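I finally have a result I want to write down properly, so forgive the length. It's a small result! But it's the first time in months that changing the method (and leaving the hardware completely alone) moved the numbers by this much, and I've been grinning at a spreadsheet since breakfast.

Some background for anyone new here. I've been teaching a robot arm to do tidying tasks by imitation. You steer the arm through the job yourself, record what the cameras and joints are doing, and train a policy to predict the next short stretch of motion from the current camera views. My training code is called Leitner, after the flashcard boxes, and the name will make sense in a minute. The task is bag-and-unbag: pour a pile of small things out of a canvas tote, then pick them up and put them back in.

The small things are sand timers. I picked them for a few reasons, mostly bad ones (they were on the shelf), but they turned out to be a lovely test object. They roll. They have clear middles that depth estimates hate. They have caps that look great to grip from one side and terrible from another. And after a pour they land on top of each other at every angle you can think of, so no two episodes start alike.

My old recipe was the obvious one. Record a lot of demonstrations, shuffle them, train on everything equally. I had 700 episodes recorded that way. Watch the policy run and you'd think it was wonderful for the first few picks, because it always went for the easy timers out on the open table. Then it would reach the middle of the pile and get stuck hovering, open, close, hover, open, close. I have watched so much hovering.

The trouble is easy to see once you plot the loss over time within an episode. Most of the recorded frames are boring. The arm is traveling, or waiting for me to make up my mind, or carrying something through free space. The frames where a fingertip slides between two caps that are touching are a tiny slice of the total, and they are where all the difficulty lives. Uniform sampling spends nearly all of its effort on frames the network learned long ago.

So, flashcards. In the box system, a card you get right moves to a box you review less often, and a card you get wrong goes back to the front. I did the same with short windows of demonstration. Every window starts in the first box. After each pass, the windows the policy predicts well move back one box and get sampled less. The ones it predicts badly go straight to the front again. There are five boxes and the sampling rate halves with each one. That's really the whole idea, and it took an afternoon to code and a much longer time to trust.

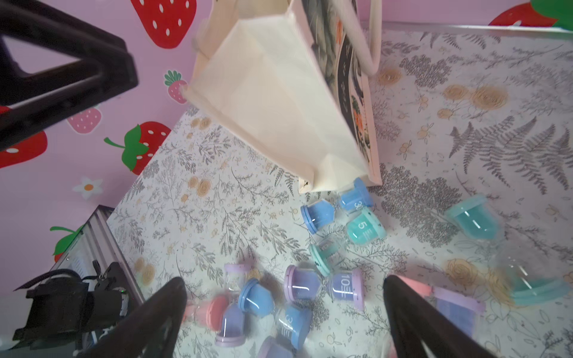 *Wrist camera view from the bag-and-unbag task: the tote, the timers, and the two fingertips.*

What I love about the wrist camera is how much it gives you right when the decision gets hard. Look at the teal timer with the big 5 on it, and the mint one just below and to the left that overlaps the stack. Picking out one timer from a jumble like that is exactly the kind of moment I want the sampler to care about. There's a lavender timer partly behind one finger as well, and hidden objects are another thing that fills up the front box very quickly.

There was one big catch. Some windows are hard because the moment is hard, and some are hard because I drove badly. If I twitched, or changed my mind halfway to a cap, the policy couldn't predict it and shouldn't have to. My first version happily moved all of my twitches to the front box and studied them over and over. The result was a nervous robot! It had learned my worst habits with great dedication.

The fix is a check I've been calling Hiven. For each window stuck in the front box, it finds the nearest windows from other episodes, going by what the wrist camera sees, and compares the motions. If the neighbors broadly agree with each other and the stuck window is the odd one out, that window gets retired. If the neighbors disagree among themselves, it stays, because there may be several good ways to do the thing. Hiven flagged 46 episodes as having something wrong in them, and when I replayed those I agreed with nearly every call. A bit humbling - I had thought of myself as a pretty smooth operator.

Then the comparison. I took both policies, same network, same number of training steps, same episodes on disk, and ran 500 single-pick trials for each. A pick counts if the timer ends up in the bag without me touching anything. The shuffled version got 318. The boxed version with the check got 431. I reran the shuffled one with a different seed, hoping to rule out an unlucky draw, and it landed within a few picks of the first.

The videos are more fun than the totals. The hovering is mostly gone. Instead the boxed policy does this little nudge, where it pushes a cap sideways to open a gap and then goes in. I did that in a handful of demonstrations and the old policy never picked it up at all. Seeing it appear for the first time made me shout loud enough that I had to restart the trial, having bumped the desk.

Things I don't know yet:

- Whether five boxes matters. I tried three and it was a little worse, but only on one seed.
- Whether any of this holds for soft objects. The bag itself is soft, and grabbing its handle is still my weakest step by a long way.
- How much the check depends on the image features. I'm using the ones from Grevora, my older sorting project, and they had already seen plenty of small plastic things.
- Whether the gain shrinks as the data grows. With enough episodes the shuffled recipe might catch up by itself.

On that last one, I did try going the other way. Training the boxed version on a random subset of 534 episodes gave 409 good picks, still comfortably ahead of the shuffled policy with the full set. For somebody who records every episode by hand, that's a lot of evenings back.

Next up is the bag handle. I want to record a set of nothing but handle grabs, mix it in, and see if the boxes find the right balance without me setting it. I've started a folder for it called Zerivlow and so far it contains a readme and one very clumsy recording. The plan is to have numbers by September, and I'll clean up the sampler code before then so other people can try it on their own piles of stuff.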